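本地优先，先别急着鼓掌

每隔几年，软件圈就会给旧东西换一次招牌。今年轮到“本地优先”。我在三个不同的群里看到同一篇文章被转来转去，标题大意是云端的时代要过去了，数据要回家了。转的人里有一半，去年还在劝我把所有东西搬进浏览器。

我对云没有感情，也吃过它的亏，所以照理说应该高兴。可是那篇文章我读了两遍，越读越觉得不对劲。它把“数据存在你自己的硬盘上”和“数据归你所有”当成一回事，中间那一大段路，一个字也没写。

先交代一下我的经历，免得有人说我站着说话不腰疼。我做过七年的企业软件实施，后来自己接活，客户多半是小事务所、诊所、做模具的小厂。这些地方的电脑上什么都有：跑了十几年的进销存，没人敢动的共享文件夹，一个叫“最终版新2”的表格。他们不参加技术大会，也不知道什么叫无冲突复制数据类型。他们只知道，早上八点半打开电脑，昨天录的单子得在。

就拿笔记和文档类软件来说，这是本地优先喊得最响的地方。Grovari算是其中名气不小的一个。官网首页写着“你的文件，永远是你的”，字很大。我装了，用了一个冬天，写了不少东西。离线时确实快，打开一篇几万字的稿子没有停顿，这一点我不挑剔。

问题出在我想走的时候。

Grovari的文件的确在我的硬盘上，一个文件夹，看得见，摸得着。可是点进去，是798个没有扩展名的小文件，文件名是一串随机字符。官方有导出功能，导出来的文字是全的，批注没了，文档之间的链接变成了纯文字，表格里的公式只剩下最后算出来的值。我写信去问，客服回得很客气，说完整导出在路线图上。路线图这个词，我干这行以来听得耳朵起茧。

所以我那些文件是“我的”，意思大概等于一个上了锁的箱子放在我家客厅里。箱子占着我的地方，钥匙在人家手里，哪天人家不做这种锁了，我就对着箱子发愁。比起放在人家仓库里，这当然有进步，至少仓库关门的时候箱子还在。但要说这就叫所有权，我不同意。

有个朋友叫Bautista Barrientos，在一家叫Junier的小公司写同步引擎，是本地优先的忠实信徒。我们为这事吵过不止一次。他的看法是，格式问题是可以慢慢解决的，先把架构扳过来再说，架构错了，格式再开放也没用。他还说我这种人就是被老客户惯坏了，什么都要求兼容二十年前的东西。

他说的有一部分我承认。架构确实要紧。一款软件如果每敲一个字都要去问服务器，那它断网的时候就是一张白纸，格式再漂亮也白搭。但“先扳架构，再谈格式”这个顺序，我不信。因为我见过的厂商里，没有一家是在用户已经进来之后，再回头认真做导出的。做导出不挣钱，排期的时候永远排在最后一位，上面压着的是新主题、新图标、手机端的小组件。

再说同步。本地优先的宣传材料有个通病，演示永远是两台设备，一个人，改的是不同的段落。左边改一个字，右边跟着动，台下鼓掌。现实里的麻烦是三个人同时改同一张价目表，其中一个人的笔记本在包里睡了两个星期，星期六晚上回家一打开，连上网，把旧数字全推了上来。

这种事我处理过。那家事务所用的是Indholm，一款号称“冲突自动合并，永不丢失”的协作工具。永不丢失倒是真的，它把每个版本都留着。麻烦在于它自动替你选了一个当作现行版本，选的依据是什么，文档里没有写清楚，界面上也没有任何提示。会计照着那张表开了票，过了几天才有人觉得数字眼生。

你去问工程师，他会告诉你，从数学上讲，所有副本最终收敛到了同一个状态，系统没有出错。这话一点毛病没有。可是收敛到一张错的价目表，对开票的人来说有什么意义？“最终一致”里的“最终”两个字，写论文的人觉得很优雅，用软件的人只想知道是今天还是下个月。

我并不是说冲突合并这门学问没用。它解决的是机器之间怎么达成一致，这是个难题，做的人很了不起。我反对的是把它包装成“您再也不用操心”。两个人对同一个数字有不同意见，这是人的事，软件该做的是把分歧亮出来，让人去定。老派的桌面软件在这方面其实很笨，也很诚恳：文件被别人占用，打不开，请稍后再试。用户会骂，但用户知道发生了什么。
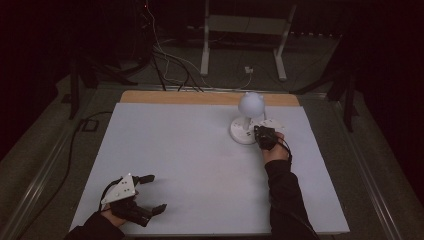

桌上的白色板面，两手各持一只黑色夹具

说到这里，总有人会讲，你举的都是小公司的产品，大厂不会这样。大厂有大厂的毛病。大厂做本地应用，很多时候是把网页套个壳，装进来好几百兆，一开机就在后台占着内存，断了网照样弹一个灰色的框，告诉你“请检查连接”。它有图标，有安装程序，有托盘里的小圆点，样样都像桌面软件，骨子里还是那个网页。

我不反对套壳这件事本身。小团队人手有限，一套代码跑几个平台，省下来的时间可以修别的毛病，这笔账我会算。可是套了壳就写“原生体验”，这就是欺负人不懂。我在自己的机器上对比过两款做同样事情的时间登记工具，一款是老老实实写的本地程序，冷启动不到一秒；另一款是套壳的Coutinho，空着什么也不打开，占用的内存比前者高了18倍。宣传页上，后面那个自称“轻量”。

然后是价钱。早年间买一套桌面软件，盒子拿回家，以后不升级也能一直用。现在的本地优先软件，十款里我看有七八款是按月订阅。数据在你那里，程序也在你那里，计算用的是你的处理器和你的电费，可是每个月照样扣钱。问起来，说是同步服务器的成本。那我不用同步行不行？行，但是没有这个套餐。

有一款我试过的，订阅到期后进入所谓的“只读模式”。我自己的文件，在我自己的电脑上，用我已经装好的程序，只能看，不能改。这要是叫本地优先，那我倒想知道优先的是谁的本地。

我理解开发者要吃饭。Bautista跟我算过账，一个小团队靠一次性买断很难撑过第三年，头一年卖得好，第二年老用户不掏钱，新用户不够多，第三年就开始裁人。他算得没错。订阅制让不少好软件活了下来，这我也看到了。但是要吃饭和要把话讲明白，两件事不冲突。你可以收月费，请你在首页上写清楚，停付之后我的文件还能不能编辑，能导出成什么，导出来缺什么。这几行字占不了多少地方。

另一位常跟我聊这些的是Kidus Alemayehu，他在一家诊所管信息系统，对这股风潮的态度比我还冷。他的理由跟我不一样。他担心的是备份。数据放在云端的时候，不管怎么说，有一群拿工资的人在看着那些硬盘。数据回了家，看硬盘的人就成了前台那位接电话的姑娘，而她连机箱后面哪根线是电源都未必清楚。

他给我讲过他们接手的一家分诊点，47台电脑，每台都装了本地优先的病历便笺工具，厂家说数据在各台机器之间互相同步，等于天然多份备份。有人误删了一个分类，删除这个操作也很尽职地同步到了每一台机器上。四十多份副本，份份都干净得很。

同步不是备份，这句话在我们这行老得掉渣，每一代人却都要重新交一次学费。本地优先的文章很少提它，偶尔提到，也是轻飘飘一句“用户可以自行备份”。可以自行备份的用户，当初多半也不需要别人来劝他离开云端。

我去翻过几款同类工具的帮助中心，想看看它们怎么教普通人做备份。有一款写的是“复制数据目录即可”，没有说数据目录在哪儿，没有说复制的时候程序要不要先关掉。程序开着的时候复制数据库文件，拷出来的东西能不能用，全看运气。写帮助的人肯定懂这个道理，他只是忘了看帮助的人不懂。

也许有读者会问，那你到底用什么。我的答案很没意思。写字用纯文本，文件夹自己分，一块硬盘在桌上，一块硬盘在另一个地方，每周手动拷一次。表格用一款老掉牙的桌面程序，存成谁都能读的格式。要跟别人合写的东西，我照样用云端，写完了拷下来。没有哪一样称得上先进，朋友来看了都要笑两声。

这套办法也有毛病。手机上基本没法用，出门在外想查一条记录，得打电话让家里人开电脑。去年有两个星期我忘了拷盘，偏偏那两个星期改得最多，虽然最后没出事，我自己吓出一身汗。所以我不打算拿它劝任何人。

我真正想说的是，挑软件的时候，别看它把自己归在哪一派。云端、本地、本地优先、离线优先、边缘什么什么，这些词是写给投资人和写文章的人看的。我给客户选东西，现在只做几件很笨的事。

装好以后，先录二十来条真数据进去，然后马上导出，用另一款程序打开，看缺了什么。很多产品走到这一步就可以卸了。

剩下的，拔网线，用一整天。别只用五分钟，五分钟里很多东西还在缓存里，看着什么都正常。用到下午，关机，再开，还是不插网线，看它认不认识你。有几款所谓的离线软件，重启之后第一件事是要你登录。

再剩下的，让两个人在断网时改同一个地方，改成两个不同的数，再一起连上。看它怎么告诉你。要是它什么也没说，自己挑了一个，那就请业务员来解释一下它是怎么挑的。我见过的业务员，还没有一个当场答得上来，都说回去问研发。

最后去看收费条款，找“到期”“终止”“降级”这几个词附近写了什么。条款写得越长，越要找。找不到的，写封邮件去问，把回信留着。

做完这些，一款软件要花掉我两天。客户有时候嫌慢，说网上的评测五分钟就看完了。那些评测我也看，配图漂亮，优点列得整整齐齐，缺点一栏常年写着“学习曲线略陡”。我没见过哪篇评测写，第三年想搬家的时候会怎么样。写评测的人第三年早就在用别的了。

Bautista看了这篇的草稿，说我太悲观，还说他们下个版本会把格式文档全部公开，让我到时候把话收回去。我答应了，只要我能用别的程序打开它，批注一条不少，我就写一篇更正，标题他来起。他说一月份能发。

现在我那个文件夹里的798个小文件还在，没有扩展名，也没舍得删。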